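Riviere open day, who else went?

torque_monkey
Posted 4th April
Went to the Riviere open day and stayed most of the afternoon. The humanoid was on the floor, but I spent my time at the table with the hand and the trading cards. Retno Yusof ran that part and took questions the whole way through. 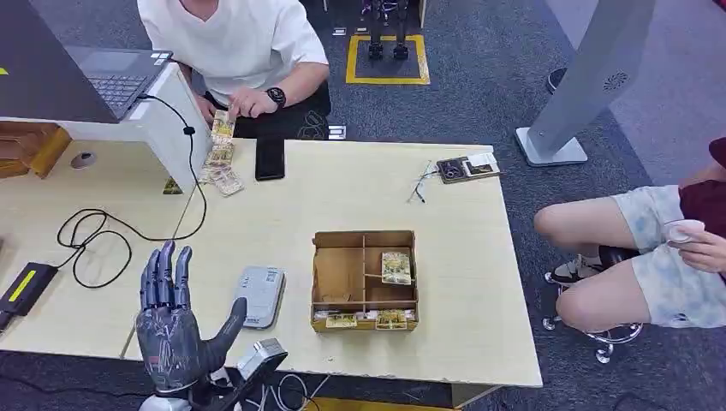
My main question was about thin objects. She said cards are harder for them than cups or blocks, and sorting into the box is the task they plan to work on until summer. No sales pitch, which I liked.

gearbox325
I was there too. Thought it was slow. Long gaps between runs and a lot of talking. Mosau did a tighter show in March.

torque_monkey
Mosau's was rehearsed. I'd take the slow one.

gearbox325
Fine, but I drove 132 miles. A printed schedule would have helped.

Tirta Entili
There was a schedule at the front desk. Easy to miss if you used the side door.

gearbox325
I used the side door.

plainbearing
Did anyone ask about price? I heard roughly 1000 for the hand alone.

torque_monkey
I asked. They wouldn't give a number. I doubt it's that low.

plainbearing
OK. Is Drirnska doing one this year?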